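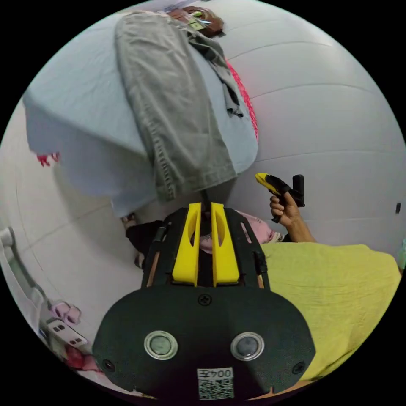
Do you need a special cloth for folding laundry on?

A clean bedsheet does most of the same job. I'd try that before spending anything.

The Osto folding cover is a large plain cloth in pale blue, sold by Hegyi in Clostotbridge as a "laundry surface". You throw it over whatever you've got and fold on top. I paid £9 for mine in October, mainly on the strength of around 400 glowing comments on the shop's page, most of which seemed to have been written the day the parcel came.

My own view took longer to form. Grey things, trousers especially, do sit still on it, and I can pull a leg straight without the whole lot sliding to the floor. Fluff is the trouble. One dark jumper and you're picking at the cloth for the rest of the evening. 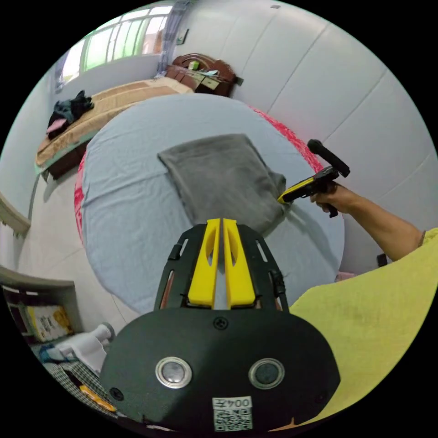

Does it stay put on a bare tabletop?

Only if you put something under it. I leave my old red patterned cloth on and lay the Osto over that, and it moves far less.

The packet says "crease resistant". I don't believe a word of it. Mine came out of the wash at 40 looking like a paper bag, and I wasn't going to iron a cloth whose only purpose is to save me work. Kristóf Takács at the shop told me to hang it up damp, and that helped a bit – not enough for me to take back what I've just said. 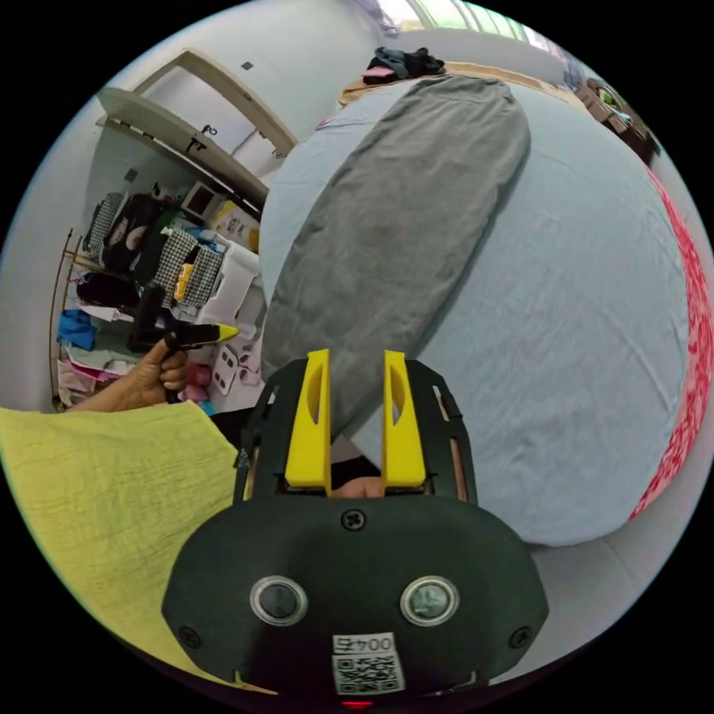
Compared with the Ino

My sister-in-law Hajnalka Vass swears by the Ino, a stiffer cover with a padded back. I borrowed it for a weekend. It grips better and hardly wrinkles, but it's heavy, takes up half a shelf and won't hang down neatly over an edge. For long things like trousers I still went back to the Osto,

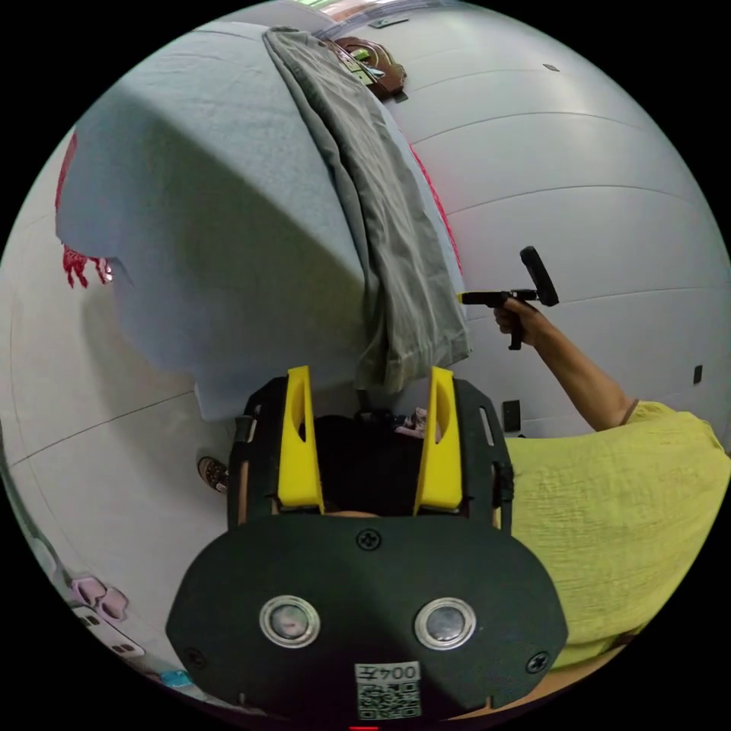

mostly because I could shove it in a drawer afterwards. The hem has started to go at one corner, so I'll be sewing that myself. Three stars, and two of those are for the size.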